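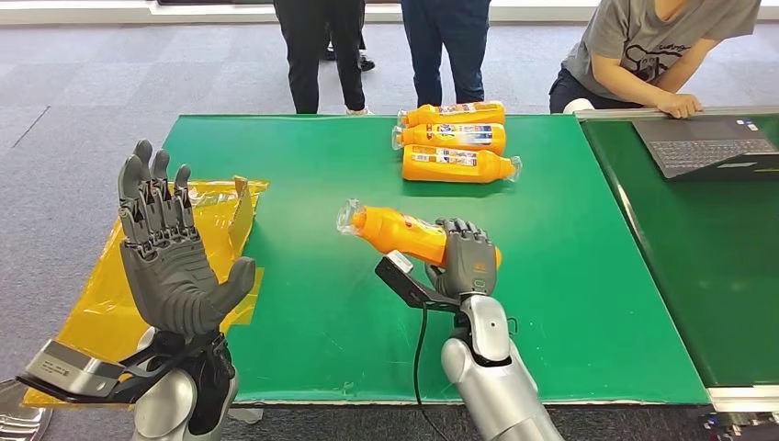
Photo: Gratik for Zurenville Monthly

What the Refill Shop Changed on Trerker Street

The line at the refill shop starts before the door opens. People stand on the sidewalk with tote bags full of old bottles, and most of them already know what they came for. Dish soap goes first. Laundry liquid is close behind, and vinegar sells well in January, when the road salt gets into everything.

The shop is called Evangelista, after the shoe store that used the space before it. The sign was still good, so it stayed up. Inside there are steel drums along one wall, a scale by the register and a sink for people who forgot to rinse. You weigh your bottle empty, fill it, and weigh it again. The price is by the ounce.

Zurenville had tried this once before. A grocery on the north side put in two soap pumps and took them out after a summer. The pumps clogged, the floor got slick, and shoppers didn't like waiting behind someone with a gallon jug. Evangelista's drums have plain taps that can be taken apart with a wrench. When one drips, it gets fixed that evening.

The savings are small. A household that refills its dish soap and laundry liquid might keep $3 a month. Regulars talk more about the space under the sink. They used to have a crowd of half-empty bottles down there, and now they have the same few they always had.

Not every bottle works. Pump tops wear out and thin plastic splits along the seam. Anything that held bleach should never be used for something else. The shop keeps a bin of clean donated bottles by the scale, free to take, and by closing time it is usually down to odd sizes.

A second row of drums is planned for spring, with shampoo and hand soap. The landlord has agreed to a new floor drain.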